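홈 | 사업 현황 | 보고서 | 자료실 | 문의

Unus 공유주방 환기·배수 개선사업 중간 진행보고

수신: Honorato 기금 사업관리 담당
작성: Leokadia Adamczyk, 시설기술팀

1. 보고 범위
본 보고는 6월 말 기준 Ritorus 동과 Trasumov 동의 공정 현황, 계측 결과, 예산 집행 및 미결 사항을 다룬다. 운영 프로그램 관련 내용은 별도 보고서로 제출한다.

2. 공정 현황
Ritorus 동은 후드 교체와 덕트 접합부 기밀 보수를 완료하였다. 주 덕트 규격은 직경 600mm로 유지하였고, 굴곡부 다섯 곳에 점검구를 신설하였다. Trasumov 동은 기존 덕트 철거까지 마쳤으며, 신규 덕트 설치는 천장 보강 도면의 승인 이후 착수한다. 배수 부문에서는 그리스트랩 교체가 두 동 모두 완료되었다. 바닥 배수구 구배 조정은 Ritorus 동만 끝난 상태이다.

3. 계측 결과
Ritorus 동 후드의 배기 풍량은 시간당 1591㎥로 측정되어 설계 기준을 충족하였다. 보수 전 대비 증가율은 19%이다. 측정은 전 화구를 가동한 상태에서 오전 10시에 실시하였다. 급기량이 배기량에 미치지 못하여 출입문 개방 시 외기 유입이 확인되었으며, 급기 댐퍼 개도를 재설정한 뒤 재측정할 예정이다. 소음은 저속 운전에서 기준 이내이나 고속 운전에서는 송풍기 하부 방진재의 영향을 추가로 확인하여야 한다.

4. 예산 집행
자재비는 계획 범위 내에서 집행되었다. 철거비는 Trasumov 동 천장 내부의 폐배관 처리로 당초 산정액을 초과하였고, 초과분은 예비비에서 충당하였다. 항목 간 전용은 없다. 세부 내역은 별첨 정산표에 기재하였다.

5. 미결 사항
가. Trasumov 동 천장 보강 도면 승인
나. 급기 댐퍼 조정 후 풍량 재측정
다. 방진재 교체 여부 결정 및 견적 접수
라. 그리스트랩 청소 주기의 운영 지침 반영

6. 차기 계획
도면 승인 즉시 Trasumov 동 덕트 설치에 착수하고, 설치와 병행하여 바닥 구배 조정을 시행한다. 시운전 기록은 동별로 작성하여 최종보고서에 첨부한다. 도면 승인이 지연될 경우 배수 공정을 선행하며, 변경된 공정표는 Honorato 기금에 사전 제출한다.
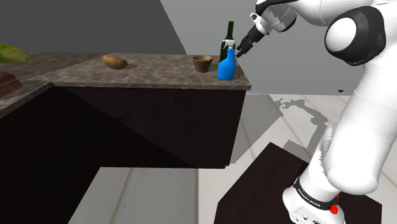
그림 1. 주방 조리대 렌더링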